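The Salt Ledger, a novel from Paltstead

I bought this book on May 19, 2021, and then it stayed on my shelf for a long time. I had read one other book from Paltstead, a collection of ghost stories, and I did not like it much, so I was not in a hurry. Last week I had a cold and I took it to bed with me. I finished it in four evenings, and on the last one I went to sleep much too late.

The story is placed in Trilton, a harbor town that the author made up, in the year 2034. Please don't be afraid of the date. It is not really science fiction. People still take the bus, they still argue about rent, and the only big difference is that the sea has come higher and the lower streets are given up. The main person is Ines Sánchez, 67 years old, a retired bookkeeper. For her whole working life she kept the accounts of a fish company called Vukolix. When the company closes, she is asked to come back for one month, September, and put the old papers in order before the building is emptied. She finds a second set of books. They are in her own handwriting, and she does not remember writing them.

When I read this on the back cover I expected a crime story. For the first hundred pages it looks like one too. There is a missing sum of money, a former director who is too friendly, and a neighbor who asks many questions. But slowly the book loses interest in who took the money, and I must say I also lost interest in it. What I wanted to know was whether Ines is forgetting things or whether she once decided to forget them. The author keeps this open for very long, and I think it is done well. There are small mistakes in Ines's telling that I noticed only later. In chapter 2 she says her sister was at the wedding. Much later the sister has never met the husband. I went back to check if it was an error of the editor. I don't believe it was.

The best part for me was the work itself. I never thought that I could read with pleasure about a person adding columns, but the author gives it a rhythm. Ines sharpens a pencil, she rules a line, she drinks her coffee cold. She has opinions on paper. She despises one accountant for the whole book for the reason that he wrote his sevens like ones. My mother worked in an office for many years and she had exactly the same kind of anger, so maybe I am not neutral here.

I was less happy with the son. He comes from the capital in the middle of the story and he speaks like a newspaper. Every time he opens his mouth we learn something about sea walls or insurance law. His visit takes five chapters and two would be enough. I also found that the dialogue between him and his mother is too clean, each one waits politely until the other has finished a paragraph. In my family it does not go like this.

Another small complaint is about the chapter titles. There are 23 chapters and each is named after an item in the accounts, such as "Rope" or "Ice, second delivery." At the beginning this is charming. Near the end it becomes a little forced, and for "Sundries" I could not find any connection at all with what happens. If somebody has an idea about it, please write it in the comments.

The language is simple, with short sentences, and somebody who reads English as a second language like me can follow it without a dictionary most of the time. Only the words for boats gave me trouble. I looked up "gunwale" and I was surprised by how it is pronounced.
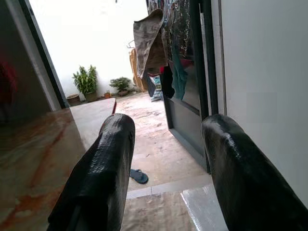

The polished stone on the left, with its rust-orange veins.

About the ending I will say only a little. Some readers will be angry. The question of the second ledger gets an answer, but it is given in one sentence, in the middle of a conversation about something else, and if you read quickly you can miss it. I did miss it. I reached the last page, felt cheated, and then I turned back and there it was. After this I read the final two chapters again and they were much sadder than the first time.

The paperback is comfortable to hold and the letters are big enough for the evening. The paper is thin, and you can see the print from the other side when the lamp is strong. There is a map of Trilton in the front which I used often, but the street where Ines lives is not on it, and I would have liked to know how far she has to walk to the office.

I give it four stars of five. I would take away half a star for the son, but I don't give half stars on this blog. If you like slow books with old women who are difficult, you will probably like this one. If you need to know who did it and see him punished, take something different from the shelf.

Next I will read either the second novel by the same author, if the library gets it, or the thick one about the lighthouse that I promised to finish before summer.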